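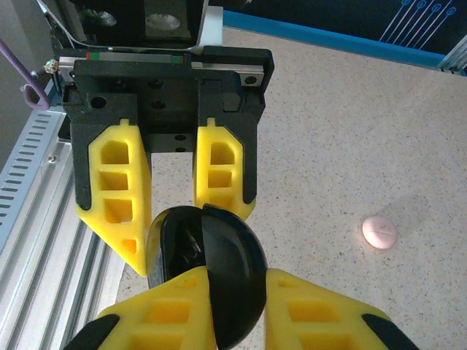

Small Glossy Items: Frequently Asked Questions
Havitz Repair and Polishing, Plullville

What do you take in?
Black and dark-colored household pieces with a shiny finish. Domes, lids, shells and knobs are most of our work. Flat panels go to our Mirudley shop.

My piece has a seam down the middle. Can you open it?
Sometimes. Tell us at the counter if you know how it comes apart. We don't pry at a seam without asking you first.

One side is shinier than the other. Can you match them?
Usually, if both sides are the same material. Marwa Ait Brahim does the matching and will call you before she starts.

How should I clean it before I bring it in?
Wipe it with a soft dry cloth. No glass cleaner, no paper towels.

How long does it take?
A plain polish takes 15 minutes and you can wait. Seam repairs are ready the next day after 4 p.m.

What does it cost?
$30 for a polish, $40 with a seam repair.

Do you work on older pieces?
Yes, back to 1958. For anything earlier, ask for Peadar Moynihan.

How long will you hold my item?
Until the end of the following month. Items left in October are held through November.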